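Gosetti – Equipamiento para foso y escenario
Inicio / Catálogo / Atriles / Atriles de foso / Prirari

Atril de foso Prirari con luz integrada

El Prirari es un atril de orquesta pensado para fosos de ópera y teatro musical, donde la luz de atril convive con oscuros de escena, cambios rápidos y poco espacio entre músicos. Se suministra con pupitre, columna, base y luminaria. El modelo de director comparte columna y electrónica, pero lleva un pupitre más ancho y una base distinta; tiene ficha propia.

Pupitre
Chapa de acero con acabado negro mate, sin perforaciones. El borde inferior forma una repisa con labio vuelto hacia arriba que retiene partichelas encuadernadas y hojas sueltas. Dos aletas laterales abatibles amplían la superficie cuando hay que extender tres páginas. Las aletas se pliegan por detrás del pupitre y no sobresalen del perfil al apilar.
La inclinación se ajusta por fricción, con una rótula de par regulable. El par viene fijado de fábrica para el peso de una partitura vocal completa y puede corregirse con llave Allen.

Columna
Tubo telescópico de dos secciones, con freno interior de nailon. No hay palomillas exteriores en las que puedan engancharse arcos, mangas o cables. Para violonchelos y contrabajos existe una columna corta, que se pide por separado y se monta en la misma base.

Base
Base plana de fundición con tacos de goma sustituibles. En fosos con plataforma elevadora se recomienda la variante con fijación inferior, que admite un tornillo desde la tarima.

Luminaria
La luminaria va atornillada al canto superior del pupitre y lleva una visera fija que corta el haz por encima de la línea de la página. La regulación se hace por la propia línea, desde la mesa de luces o desde el regulador individual. El nivel mínimo estable es del 6 % del flujo nominal; por debajo de ese punto la luminaria se apaga por completo y no parpadea. El encendido desde cero es progresivo.
No se recomienda sustituir la visera por gelatinas o cinta negra: la cinta retiene calor sobre el difusor y deja residuos de adhesivo.

Datos técnicos
Altura máxima del pupitre: 141 cm
Fondo del pupitre: 29 cm
Nivel mínimo de regulación: 6 %
Acabado: negro mate
Conexión: cable fijo con conector bloqueable
Encadenado: sí, por la base

Encadenado y cableado
Cada atril dispone de entrada y salida de alimentación en la base, de modo que una fila completa puede alimentarse desde un solo punto del foso. Una línea admite aproximadamente 43 atriles con la fuente Rawashdeh de rack. Para plantillas mayores se divide el foso en dos líneas, normalmente cuerda por un lado y viento y percusión por otro. La división permite además bajar la luz de una sección que no toca durante un acto sin afectar al resto.
El cable de enlace se aloja en una canal bajo la base. Conviene dejar un bucle de holgura en los puestos de arpa y timbales, que suelen recolocarse entre el ensayo a la italiana y el general.

Transporte y almacenaje
Los atriles se apilan en vertical, con la luminaria montada, sobre el carro Brerley. El carro pasa por puertas de una hoja y lleva freno en dos ruedas. El carro no está incluido en el precio del atril.

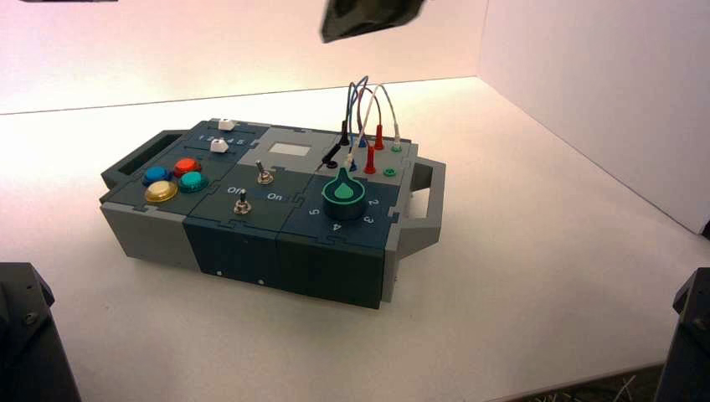 Última modificación de esta página: sábado, 14 de marzo de 2020

Mantenimiento
Limpiar el pupitre con un paño seco. La rótula no se engrasa. Si la columna desciende bajo carga, se sustituye el freno de nailon, disponible como recambio suelto; la operación no requiere desmontar la base. La placa electrónica de la luminaria se cambia completa y no se repara en el teatro.
Antes de cada temporada se revisan los conectores de la línea y los tacos de goma. Un taco gastado deja la base en contacto con la tarima y transmite vibración al pupitre – se percibe sobre todo en la fila de contrabajos.

Compatibilidad
Las unidades fabricadas antes de enero utilizan el conector antiguo. Pueden mezclarse con las actuales en una misma línea mediante adaptador, siempre que este se coloque al final del tramo. La luminaria nueva encaja en pupitres anteriores sin taladrar.

Recambios y accesorios
Columna corta para cuerda grave
Freno de nailon
Juego de tacos de goma
Visera
Adaptador de conector
Fuente Rawashdeh de rack
Carro Brerley

Pedidos
Los precios se facilitan bajo presupuesto, con indicación del número de puestos, del tipo de tarima y del sistema de regulación existente. Para fosos con elevador se ruega adjuntar plano de planta.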